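Print this page
E-mail this to a friend

Double-basin sink and gooseneck tap: a review
Posted by Tania Pramanik

I have been meaning to write about our sink for ages, so do put the kettle on. We had it fitted in June, after years with one shallow white bowl that was never big enough for the roasting tin, and my sister-in-law Hashini had been singing the praises of hers for so long that I gave in. It is a plain stainless steel double from Mondal, set into a white worktop, with a tall curved chrome tap that came separately and cost me 100 pounds on its own (I winced, I admit).

Well, I love it! Having two basins means I can leave something soaking on one side and still rinse the salad on the other, and the tap is high enough to fill my biggest stockpot without tipping it sideways. It swings across nicely too, though it was a bit stiff for the first week or so.

Now for the grumbles. Stainless steel shows every single water mark, and so does the chrome, so I keep a dry cloth by the window and go over them both last thing at night. Each side is smaller than you'd think, and the oven shelves still have to go in the bath. My other moan is the divider, which comes right up to the top and sends water over the worktop if you swing the tap while it's running.

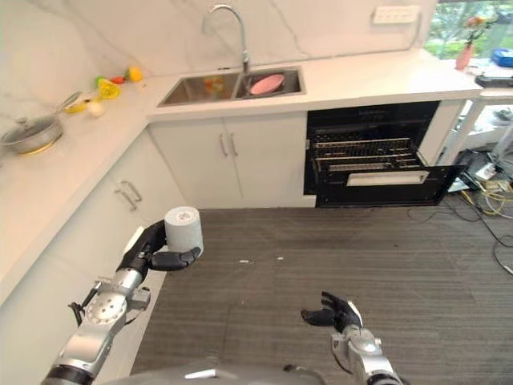
Even so, I wouldn't go back to a single bowl. If you cook most days and haven't a dishwasher, I'd say go for it, and spend the extra on a tall tap while you're at it. Iresha asked about cleaning: bicarb and a soft sponge, nothing scratchy.

Print this page
E-mail this to a friend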